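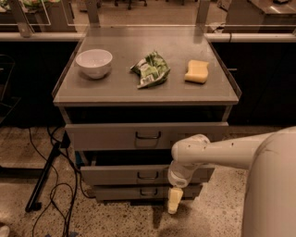
*Schüssel, Chipstüte, Schwamm auf dem Schubladenschrank, der zweite Schwamm im Greifer.*

# Softwareentwickler:in Aufgabenplanung und Wahrnehmung (m/w/d), Vollzeit, Plonport

Wer schon ein paar Stellenanzeigen aus der Robotik gelesen hat, kennt den Ton: Haushaltshelfer für alle, in zwei Jahren marktreif, wir suchen Visionäre. Wir suchen jemanden, der solche Sätze nicht glaubt und trotzdem gern an einem Schubladenschrank arbeitet.

Genance entwickelt die Softwareschicht zwischen Aufgabenbeschreibung und Armsteuerung. Unser Planer heißt Wovora. Er bekommt ein Ziel ("Schwamm in die mittlere Schublade"), eine Objektliste aus der Wahrnehmung und ein Modell der Möbel und macht daraus eine Folge von Greif-, Zieh- und Ablagebewegungen. Auf Folien sieht das sehr ordentlich aus. Am Schrank scheitert es an Dingen, die auf keiner Folie stehen: Eine Schublade steht einen Spalt offen und gilt im Weltmodell als zu. Eine zerknitterte Tüte bekommt bei jedem Durchlauf eine andere Kontur. Zwei gleichfarbige Schwämme tauschen mitten im Plan ihre Kennung.

Unsere Versuchsreihe im Oktober umfasste 351 Durchläufe. 242 davon endeten mit dem richtigen Objekt am richtigen Ort. 94 brach der Planer selbst ab, meist wegen eines Schubladenzustands, den er falsch geschätzt hatte. Die übrigen 13 und zwei weitere, deren Protokolle fehlen, hat Neusa Brito von Hand nachgesehen - in den 13 meldete das System Erfolg und lag falsch. Diese Sorte Fehler beschäftigt uns am meisten, und wir wissen noch nicht, ob unser Ansatz sie überhaupt in den Griff bekommt.

## Was zu tun ist

- Zustandsschätzung für Schubladen und Türen neu aufsetzen, mit brauchbarer Unsicherheit statt eines Ja/Nein-Werts
- Objektverfolgung bei Verdeckung durch den eigenen Arm und den Greifer
- Neuplanung nach Fehlgriffen, ohne dass der Roboter von vorn beginnt
- Werkzeuge zum Abspielen und Vergleichen von Protokollen. Die jetzigen sind über Jahre gewachsen, und das merkt man.
- Versuche am Gerät, an zwei bis drei Tagen pro Woche

Ein großes Sprachmodell vor den Planer zu hängen, haben wir ausprobiert. Die Pläne lasen sich gut. Wer das noch einmal versuchen will, darf das tun, braucht aber vorher ein Messverfahren und eine Vergleichsbasis.

## Was wir erwarten

Sicheres C++ und Python, Erfahrung mit ROS 2 oder einem vergleichbaren System und mindestens ein Projekt, bei dem eigener Code auf echter Hardware lief. Ob das an einer Hochschule, in einer Firma oder in der Garage war, ist uns gleich. Statistik so weit, dass eine Erfolgsquote ohne Angabe der Versuchsbedingungen Unbehagen auslöst. Deutsch oder Englisch im Team, Lesekenntnisse in beidem.

Ein Doktortitel ist kein Kriterium. Veröffentlichungen lesen wir, am liebsten den Abschnitt über die Grenzen der Methode.

## Was wir bieten

Unbefristete Stelle, 30 Urlaubstage, Gleitzeit. Homeoffice geht an den Tagen ohne Versuche. Das Team ist klein: Vasilică Bogdan macht die Bewegungsplanung, Wellington Damasceno die Wahrnehmung, Neusa Brito die Auswertung. Fachlich berichtet die Stelle an Natanael Teixeira. Anteile am Unternehmen gibt es auf Wunsch, wir raten aber niemandem, damit zu rechnen.

## Bewerbung

Bitte Lebenslauf und eine Seite über einen Versuch, der nicht funktioniert hat: was vermutet wurde, was gemessen wurde, was offen blieb. Ein Anschreiben brauchen wir nicht, Demovideos nur ungeschnitten.

Das Auswahlverfahren besteht aus einem Telefonat und einem bezahlten Probetag am Gerät. Unterlagen bis Sonntag, 23. Februar, an Kelly Bastos, Genance, Personal, Standort Plonport. Gehaltsvorstellung bitte gleich dazuschreiben.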